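Celtard Home Nebulizer: Set-Up and Daily Use
Section 2: Getting your first treatment going

Welcome to the fun part! You've unpacked the Celtard, you've found the power cord, and in a few minutes you'll be breathing easier about the whole thing. Set aside a quiet stretch for the first run, sometime when nobody is rushing out the door. Saturday morning works well for a lot of families.

What you need before you start
The compressor, the clear air tube, the medicine cup with its screw-on cap, and either the mouthpiece or the mask. You also need the medicine your doctor prescribed. The Celtard doesn't come with any medicine, and it only works with liquids made for nebulizers.

CAUTION: Never put cough syrup, essential oils, or plain tap water in the medicine cup.

2.1 Placing the compressor
1. Stand the compressor on a hard, level surface such as a table or a countertop. The air intake is on the underside, and soft surfaces block it.
2. Leave a hand's width of open space on every side.
3. Check that the switch is at OFF, then plug the cord straight into a wall outlet. Please skip the extension cord.
4. Make sure the tube reaches your chair without pulling tight. If it doesn't, move the chair closer.

Note: The compressor hums, and it's louder on a glass tabletop. A thin rubber mat made for small appliances quiets it down nicely, as long as it doesn't cover the intake.

2.2 Filling the medicine cup
1. Wash your hands with soap and dry them on a clean towel.
2. Unscrew the cap by turning it to the left. Lift it straight up so the little cone inside stays put.
3. Pour in the dose your doctor or pharmacist gave you. Single-dose vials twist open at the top and empty with a gentle squeeze.
4. Set the cone back over the post in the middle of the cup. Without it you get no mist at all, and it's the number one reason people call us!
5. Screw the cap on until it clicks.
6. Push the mouthpiece or mask onto the cap, then press the air tube firmly onto the bottom of the cup.

Keep the cup upright from now on. A slight tilt is fine, but lying flat on your back is not.

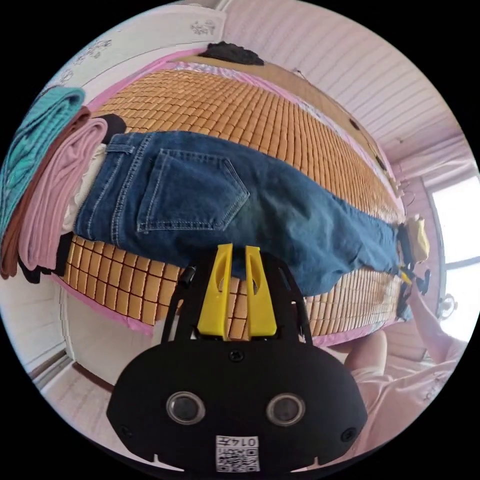

2.3 Taking the treatment
1. Sit up straight with both feet on the floor. Small children can sit on your lap, leaning back against your chest.
2. Turn the switch to ON. Fine mist should appear within a few seconds.
3. With the mouthpiece, close your lips around it and breathe through your mouth. With the mask, fit it snugly over the nose and mouth and breathe normally.
4. Take slow, easy breaths. Every so often, hold one for a moment before letting it go.
5. When the mist starts to sputter, tap the side of the cup gently. Stop when it sputters steadily.
6. Turn the switch to OFF and unplug the compressor.

CAUTION: Stop right away if you feel dizzy, shaky, or if your chest gets tighter, and call your doctor. If you're struggling to breathe, call emergency services.

Kids often do better with a job to do. Let them flip the switch, or pick the story you'll read while the mist is running (Kalliopi Karagiannis on our support team swears by anything with dragons). A child who cries through a treatment gets less of the medicine, so it's well worth taking a break and starting again calmly.

2.4 After each use
1. Pull off the air tube. Do not wash it.
2. Take the cup apart and throw away any liquid left inside.
3. Rinse the cup, cone, cap, and mouthpiece or mask under warm running water.
4. Shake off the drops and let the parts air-dry on a clean paper towel.
5. If there's moisture in the tube, connect it to the compressor alone and run air through it for 2 minutes.

Once a day, wash the same parts in warm water with a little dish soap before rinsing. Full disinfecting is covered in Section 4.

2.5 Filter and service
Look at the round filter on the back once a month. Swap it when it turns gray, or after 500 treatments, whichever comes first. Replacement filters are part number 414. Filters can't be washed, even if they look like they could take it.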